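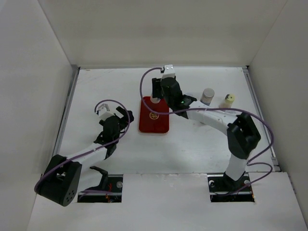 Teleop vs. moving the arm by hand for tray tasks?

muchen_peng
Hi all, Muchen Peng from the Ambridge build group. I'm recording demos on a two-arm bench, little jobs with a red tray and some shaker bottles, and I can't decide how to teach it. So far I've driven everything remotely with leader arms. I have 184 episodes and my policy still dithers whenever it gets close to something small. Would you start over and guide the arm by hand? It feels so much more natural to just grab the wrist and move it!

irkside_ray
Don't start over. Hand guiding feels great for ten minutes and then you look at your recordings and your own sleeve is in every one of them. The policy learns that a sleeve shows up right before a grasp. I threw away 32 episodes that way in December and I'm still grumpy.

torquewrench
Gotta disagree with Ray. For contact stuff I'd take hand guiding any day, you can feel the thing touch. With a leader arm and no force feedback you're guessing. Keep your hand behind the elbow, then replay the motion with nobody near it and record the cameras on the replay. No sleeve.

irkside_ray
Sure, if nothing on the table has moved a hair between the two passes. Good luck with that on a round cap.

muchen_peng
Ha, the caps are exactly my problem. I line up using the wrist view and leave the fingers just wide enough for the cap on the way down.
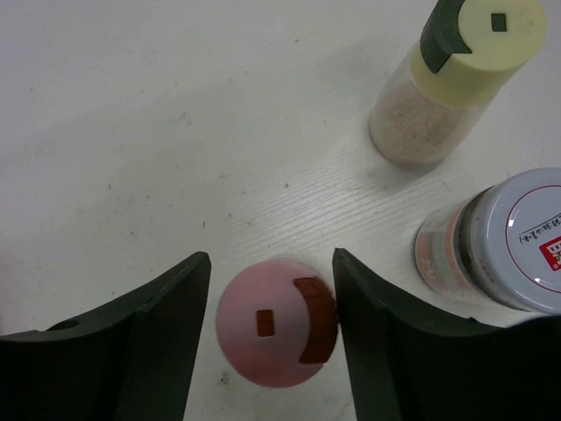
I try to get the cap centered before I close, but my left-right corrections are jerky and I bet the policy is copying that. Should I cut those parts out?

dovetail88
Keep them. Corrections are the most useful thing in the whole set, it needs to see how you get back from being off to one side. Jerky is a different issue, that's leader scaling. Turn it down for the last bit of the approach. My bench at Whitcombe has it on a foot pedal and my approaches got way calmer.

torquewrench
Agree on keeping corrections. I'd cut pauses though. If you sit there hovering while you think, it'll learn to hover.

muchen_peng
Oh no. I hover ALL the time. Especially at the red one, I park over it and squint at the monitor.

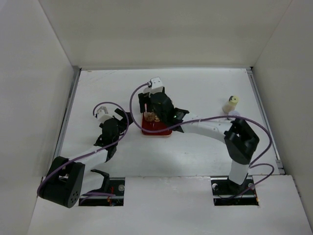
Right arm over the red box, left arm staying out of the way

dovetail88
Yep, there's your dithering, I'd put money on it. Also, are you moving the bottles between episodes? If the yellow cap is always over on the right it'll use that as a landmark.

muchen_peng
A bit, not much. OK, so the plan is trim the hovering, scale down the leader, shuffle the bottles, and record fresh ones until I hit 400.

irkside_ray
Retrain on the trimmed set before you record anything else. Takes one night and you'll know if the hovering was it.

torquewrench
What Ray said, annoyingly. I still think you should try 2 or 3 by hand, just to feel the difference.

muchen_peng
Trimming tonight then. Does anybody have a script that finds the pauses, or am I scrubbing through these by eye?

dovetail88
There's one in the Edgate tools folder. It goes by joint speed, so watch that it doesn't eat the moment you close the gripper.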